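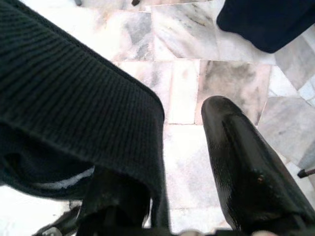
Dark knitwear on a polished floor: fix the camera, the fingers, or the labels?

Posted by Alois Kuster in Manipulation > Data collection
5 November 2021

I am collecting teleoperated demonstrations for a garment pick-up policy. The task is to grasp one item of clothing from the floor, lift it clear, and drop it in a bin. Input is the wrist camera plus joint state. Output is end-effector motion and gripper width. There is no overhead camera and I would like to keep it that way, as the target platform will not have one.

So far I have 900 episodes. Light-colored shirts and towels train fine. Dark ribbed knits do not. On held-out episodes the policy approaches correctly, then closes too early or closes on one layer of a folded edge and drags it. The attached frame is typical of the ones I have trouble with. The left finger is black and sits under black cloth, and even at full resolution I have to look twice to find its outline. The right finger is easy to see against the marble but has a bright streak down its left edge. After downsampling to the network input size, the left finger and the cloth are one dark region.

Things I have tried:

Auto exposure on. The white tile pulls the exposure down and the knit loses its ribs.
Auto exposure off, fixed value chosen for the cloth. The ribs come back, and large parts of the floor clip to white, grout lines included.
Gamma augmentation during training. Slight improvement on approach, none on closing.
Oversampling the dark items. Validation loss went down, and success on the robot did not change in any way I could measure.

There is also a labeling problem. We mark each episode with a grasp type (edge, fold, bulk) and a flag for whether the correct number of layers is between the fingers. My second annotator and I disagree often on the dark items. Frames like this one are the worst. There is a thick folded edge, a darker layer tucked in below it, and a narrow white stripe along the bottom of that layer. I called the stripe a lining. She called it a label edge. If it is a lining, there is an extra layer to account for. If it is a label, there isn't.

My questions:

Is it worth recoloring or replacing the finger pads partway through collection, given that the existing data all has black ones?
Should the disputed layer flags be dropped, or kept with a confidence value?
Is a second garment lying in view a problem? The navy item at upper right was left on the floor deliberately. About a third of my episodes have a distractor like that.

Hardware is a parallel gripper with Leitner pads, small camera on the wrist bracket, fixed focus.

Regula Frei
Accepted by the original poster

Taking these in the order I would deal with them, which differs from yours.

Exposure first. Pick a fixed value and stop changing it. Clipped tile costs you very little. The floor carries almost no information your policy needs at closing time, apart from where it is in depth, and you won't get that reliably from veined marble anyway. The cloth is where the decision is made. Set exposure with the darkest garment filling about half the view, lock it, lock white balance too, and write both values into the episode metadata. If the camera driver resets them on reconnect (many do), check them at the start of each session and refuse to record on a mismatch. We lost two weeks in March to a driver that put white balance back on auto after every power cycle.

Do not apply gamma augmentation to frames that already have crushed blacks. Once the ribs are gone, the augmentation gives you a gray patch with no ribs. It teaches the network that a featureless gray region is a garment, and your floor has gray patches in it.

Fingers. Yes, change them, and do it now. A policy that sees both finger contours can learn the relation between finger tip and fold edge directly from the image. Without the contour it has to infer tip position from joint state and a fixed camera offset. It can learn that, but it takes more data and it breaks when the bracket is bumped. Use a matte pad in a mid-tone that you do not have in the laundry. We use a dull orange. Matte matters as much as color. That highlight on your right finger moves with the wrist angle, and a small network will happily use it as a cue.

On mixing old and new data: keep the old episodes, add a domain flag, and train on both. Then run an ablation without the old data once you have 100 or more new episodes with dark items. In our case the old black-finger data still helped the approach phase and hurt the last part before closing. We ended up masking the loss on those final steps for old episodes only. Crude, but it worked better than discarding them.

Also check for a pose where the cloth hides one finger completely. Orange pads do nothing for you there. When a finger is inside a fold it is supposed to be hidden. What you want is for the policy to have seen it go in, so give it some image history. Even 2 frames, spaced a little apart, is a large step up from one.

Labels. Do not throw away the disputed ones and do not average them. Add a third value, "cannot tell from image," and let both annotators use it freely. For the frame you posted I would use it. I can't say what the pale stripe is, and I do not see how anyone could from that view alone. If the flag matters to you, have the operator record it at collection time by looking at the cloth after the lift. The operator is standing there and can turn the garment over. The annotator has pixels. We added a pedal for this, left for clean and right for multi-layer, and the annotation time on that field went to nearly nothing.

Veronika Auer

Mostly agree with the above, but I would not lock exposure to the darkest item if the same policy has to handle white towels. At Rovwood we bracket: the camera alternates between a short and a long exposure and both go in as separate channels. Frame rate is halved. For pick-up from a floor that is acceptable. It does require a camera with a hardware trigger or per-frame register access, so check that before planning on it.

On the distractor question, which was skipped. A second garment is useful if, and only if, the episode says which one is the target. In your frame the navy cloth and the ribbed knit are close in brightness. If target choice is decided by the operator's preference on the day, the policy receives contradictory examples: same layout, different targets. Two ways out:

Make a rule (nearest to the wrist at episode start, for instance), print it, tape it to the teleop station, and reject the episodes that break it.
Condition on the target. A click on the first image is enough. Store the click and feed it in.

The rule is cheaper. We had 12 operators at one point and without a rule they split roughly by handedness, which took a long time to notice.

Look at the rest of the floor too. There are two small dark objects along the top edge of your frame and a thin black rod coming in from the right. Maybe the rod is a tripod leg, maybe some other equipment. Either way, if it stands in the same spot in every session, the network can use it as a landmark for where garments tend to be. Move it out of the workspace, or move it every session so that it means nothing. I would take out the small objects unless they are meant to be there, for the same reason. A quick test is to black out the outer margin of the image at evaluation and see whether success drops. If it does, you have a landmark problem.

Gertraud Holzer

just put a mat down. we had the same thing with reflections on tile and a gray mat solved it in an afternoon. Brallano sells them by the roll

Comments on Gertraud Holzer's reply

Alois Kuster: The deployment floors are polished stone, so a mat in training would give me a different problem later. I may use one for calibrating the exposure.

Gertraud Holzer: ok but do half with the mat then. you want variety anyway

Regula Frei: Some mat episodes are fine as variety. I would keep them a minority and log the floor type per episode.

Comments on Regula Frei's reply

Alois Kuster: Pads ordered in matte orange. I have locked exposure and white balance and added the check at session start. The check caught a reset on the first morning. One follow-up: for the loss masking on old episodes, how did you pick the step where masking begins?

Regula Frei: From gripper width. We took the first step where the commanded width starts to shrink, and masked from a fixed offset before that to the end of the closing motion. The lift was left unmasked. The offset needs tuning to your control rate, so plot a handful of episodes before choosing.

Elfriede Oberholzer: I run collection for the Loteldale rig and can confirm the pedal suggestion. One caution: operators press "clean" by default when they are tired. Make both pedals mandatory with no default, and block the next episode until one is pressed.

Alois Kuster: Noted, no default. I have also gone back through the disputed frames with the third value available, and the remaining disagreement is almost all on fold versus bulk. I will open a separate thread for that one.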